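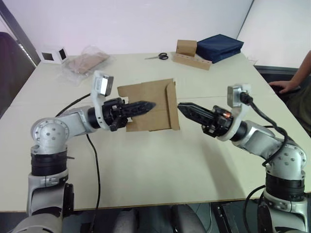
Zamura ensina dois braços robóticos a dobrar caixas de cartão

Balldale, 29 de março de 2018 - A equipa do projeto Zamura apresentou um método que permite a dois braços robóticos montar caixas de cartão a partir de 28 demonstrações humanas. A versão anterior pedia 58 e dobrava pior.

O novo método aprende primeiro onde segurar a peça e só depois trata das abas. "O cartão tem opiniões próprias sobre os vincos", afirma Floarea Buzatu, responsável pelo estudo. "Passámos três meses a perder a discussão."

O robô demora cinco minutos por caixa. Uma pessoa demora bastante menos, e a equipa pede que não se insista no assunto. Os resultados completos saem em abril.

Contacto: Sidra Baloch, Zamura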